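Putting the winter jacket back into its bag

18th October

Every year I tell myself that I will do the winter clothes slowly, one piece in an evening, and every year I do them all together on the bed. The down jacket is the one I like least to fold. I bought it at Değirmenci in January, when the price went down to 70, and it came in a small bag which I have kept. The jacket does not want to go back in it.

My method is still the same. I close the zip, I lay the jacket flat on the sheet and I push the air out from the bottom to the collar with my arm. Then the sleeves go over the body, and I roll. If I roll too fast, the air stays in the little channels and the roll is as fat as a pillow.
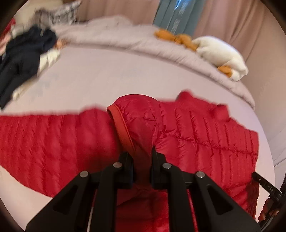

My sister thinks that I should not press it at all, that down must hang in the wardrobe and breathe, and that the bag is only for travelling. She may be right, but our wardrobe is full of coats already, and I travel in 20 days. For the journey it must be small.

The duvet I only pushed back, I did not make the bed before. It is better to work on something soft, the nylon slides less than on the table.

Tomorrow I will do the wool things. I have ordered two Rakeleo boxes for them, the low ones which go under the bed, and I hope I measured correctly this time.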